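3.2 Arrangement and petal loss

Second part of the study: dried flowers on the tabletop. Question was simple. How much does a dried bunch shed when it gets arranged, and does the shape of the vase matter for how the stems sit? Earlier survey at Marnville (545 households, September) had people naming crumbs on the table as the main reason they gave up on dried flowers. Only 29 of them said they ever trimmed the stems first.

Yellow bunches, all bought from Grusport, kept in paper sleeves untill use. White vases on a cream top, so fallen bits show up well. Figure 4 gives the table with the yellow bunch and a small white vase (a), and the bunch standing in the bulbous vase, with an empty cylindrical one next to it (b).

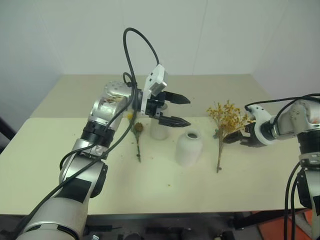 3.3 Debris

Crumbs left where they fell, then brushed up and weighed per arrangement. Bits are yellow-brown and tiny, easy to miss on a darker top. In Figure 4b most lie to one side of the bulbous vase, one on its own nearer the front.
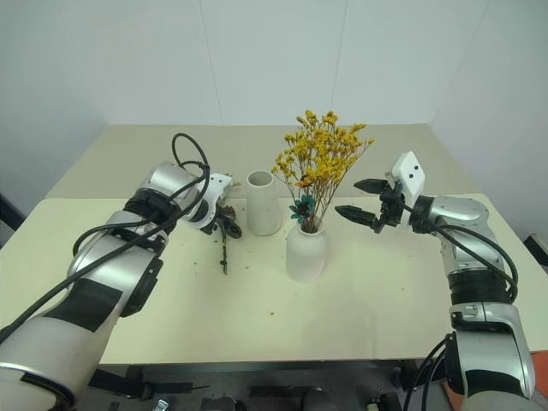
Weights were low overall, but the spread was wide and 21 arrangements had to be left out becuase of drafts. Stems pushed in as one bunch shed less than stems added singly, same pattern as in Higuchi. Vase shape had a weaker effect than expected. Storage time not controlled, see Section 5.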